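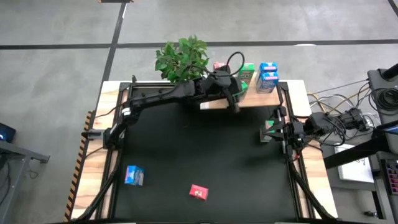
The Adjustment

In Putholm the monthly jobs number was read aloud at nine in the morning, and for four years it had been read by Clementina Cardoso, who had a nice voice and did not believe in it.

She believed in the arithmetic. She had done most of the arithmetic herself, on the second floor of the Office of Labor Figures, next to a radiator that came on in May. What she had trouble with was the word "unemployed," which in Putholm meant a person who had no job, wanted a job, and had looked for a job in the last four weeks in a manner the form could recognize. Asking your cousin counted. Asking your cousin twice counted once.

This month there were 609 of them. It would have been 3000 and change if you included the people from the Bondow cannery, which had shut its doors in the winter, but the Bondow people were on what the company called an extended pause. They had not been let go. They had a letter saying so, and the letter had a sailboat on it.

"They're employed," said Ibrahim Haruna, who ran the office and had a folder for every occasion. "They're attached to an employer."

"The employer sold the roof," said Clementina.

"That's a capital matter. That's upstairs."

Upstairs was Agnes Urquhart, who handled capital matters and also the good stapler. Clementina went up to see her. Agnes confirmed that the roof had been sold, to a firm called Fragkou, and that it showed in her own tables as investment.

"So it's good news," Clementina said.

"It's very good news. We had a flat quarter before the roof."

She took the stairs back down and looked at the draft release. It said that the labor market in Putholm remained firm. She crossed out "firm" and wrote "quiet," and then, thinking of the cannery parking lot, crossed out "quiet" as well. Ibrahim would put "firm" back in any case. He had been known to do it at the podium, in pencil, while people were sitting down.

At lunch she went to Olumide Ekwueme's counter on Dridia Street for soup. The man ahead of her was paying in coins and taking his time over it. He wore a Bondow jacket, the blue one they gave you after ten years.

"You still with them?" Olumide asked him.

"Technically," said the man.

"What do you do there now?"

The man gave this some thought. "I don't go in," he said. "I used to do labels, and before that I did lids. Now I don't go in. It's less standing."

Clementina had a survey card in her purse. She always had one in her purse, the way other people have mints. She asked whether he would mind a few questions, and he said he had until the fall.

His name was Obinna Ogunleye. Did he have a job? He had the letter. Had he done any work for pay last week, even one hour? He had fixed a neighbor's gate, and the neighbor had given him a ham.

"Was the ham for the gate?" Clementina asked.

"It was sort of a general ham."

She wrote down "ham." There was no box for it, so she wrote it in the margin, and under it she wrote the time. Had he looked for other work? He said he hadn't liked to, being attached to an employer. He had been raised to think that was rude.

"If you asked somebody," she said, "even just once, it would help me."

"Help you how?"

"You'd be unemployed."

Obinna looked at Olumide, and Olumide looked at the soup. Then Obinna cleared his throat and asked, with some formality, whether there were any openings at the counter.

"No," said Olumide. "Sorry."

"Congratulations," said Clementina, and ticked the box, although she knew quite well that the letter would cancel it out as soon as Ibrahim got to page two.

The next morning there were 21 chairs in the briefing room and two reporters in them, one of whom was there for the parking. Clementina stood up and read the number. She read it nicely. She said that the labor market in Putholm remained firm — the pencil was still shiny on the page — and that the full tables could be picked up by the door.

"Any questions?" said Ibrahim, already putting the cap on his pen.

The reporter who was not there for the parking had turned to the last sheet, where the footnotes were. She held it closer, then farther away.

"Footnote four," she said. "It just says 'ham.'"

Ibrahim opened his folder. He went through it from front to back, and then he started again from the back.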